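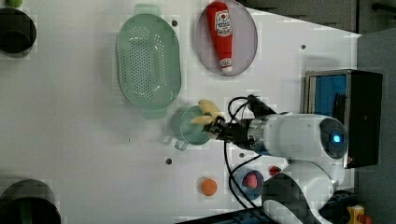 Kitchen table set, collection notes

2024-05-18. Zernwood bench, arm 2. Ognjen Ivanov driving in the morning, me after lunch, Deolinda Salgado labelling as we went.

Target for this set is 3,000 usable episodes by the end of June. The counter stood at 2,319 when we started and we got 100 more in, so 2,419 tonight. Slower than I wanted. The gripper cable caught twice while Ognjen was reaching over the far side of the table and he had to stop and re-home each time. I have put a loop of tape on the wrist to hold it. Needs a proper clip.

Prompts came off the Verkuro list, section 4, food and tableware. Most of them are one object to one place: banana to plate, ketchup to plate, strawberry into the blue bowl. The banana is the awkward one. If you come down on it with the fingers along its length it rolls, and then you end up chasing it, and Deolinda has to decide whether the chase counts as part of the episode. We agreed it does, provided the driver recovers without letting go of the controls. Anything with a hand reaching in gets thrown out, as before.

Layout rules for this week, so whoever takes the next shift does the same:

Shuffle all the objects after every ten episodes.
Leave the ketchup on the pink plate for the first half of a block, then move it off.
Don't line things up neatly. Ognjen and I both do this without thinking and it shows in the data.
Start the arm from a different pose each time, including a few bad ones. 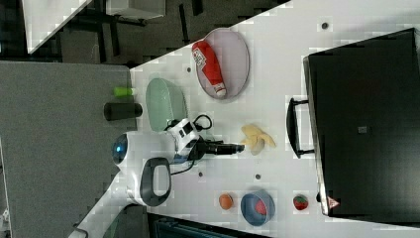 Do failed grasps go in the set or the bin?
Keep them, tagged "miss", as long as the driver tries again and finishes the task. A miss with no second try goes in the reject folder with a one-line reason.

Checked the first block in Fliditz this afternoon. Joint readings and video line up, apart from four episodes near the start where the video lags by a few frames. I think the recorder was still warming up. I have marked them and will see whether Abreu can shift the timestamps – if that is more than an hour's work we drop them and collect again.

Deolinda's point about wording: we have been typing "put the banana on the plate" with two plates out. She wants the colour in the prompt whenever there is more than one plate. Fair enough. She is going back over the last 200 to fix the text, no need to collect those again.

To do: cable clip, spare gripper pads, ask Ognjen which speed setting he used before the break (mine look slower on playback). Next block is pots and the colander.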